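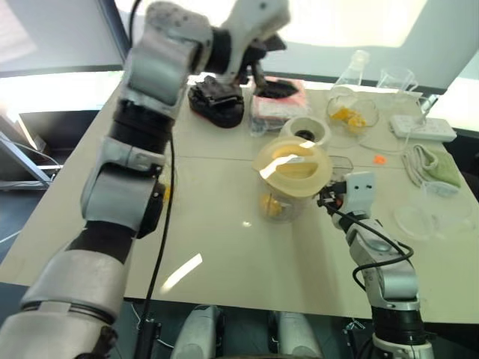
3.2 Household diary and fruit waste

Households in Rirnham and Murnex recorded all fresh fruit discarded over 59 days. Of the 892 diary entries retained, those with no weight or no stated reason for disposal were coded separately and left out of the regression. Entries made on a Saturday were longer and listed more items, which we attribute to the weekly shop.

Citrus was discarded later than berries but in larger single amounts. Whole fruit and prepared fruit were treated as separate classes, as peeled or cut portions spoil at a different rate and are seldom returned to storage after serving.
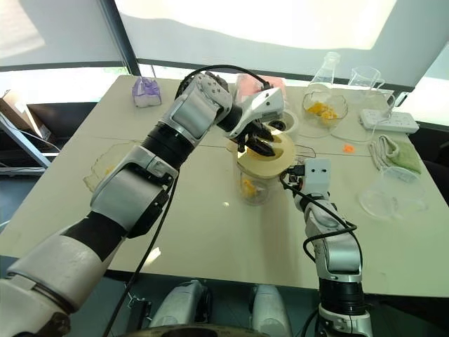
Figure 3. Orange-yellow pieces in a clear glass jar, with a round beige lid.

Storage practice was scored on the Geltis scale, with two coders working independently. Disagreements were settled by a second reading of the diary text. Covered storage was associated with fewer discards in Murnex; the effect in Rirnham was weaker and did not survive adjustment for household size. Colour change was the most common reason given for disposal in both centres, ahead of odour and mould.
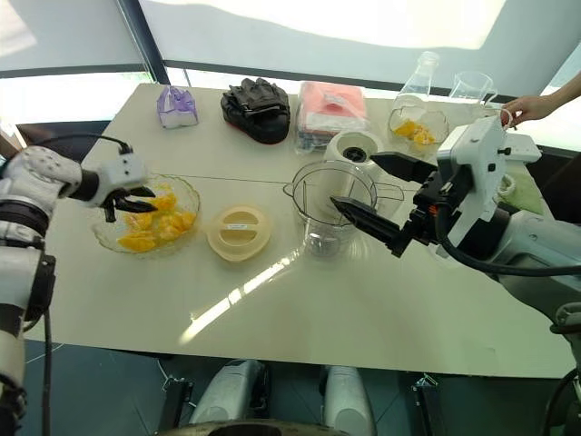
3.3 Limitations

Diaries rely on self-report, and fruit fed to animals or composted was probably under-recorded. The Shawky correction was applied to the weights only.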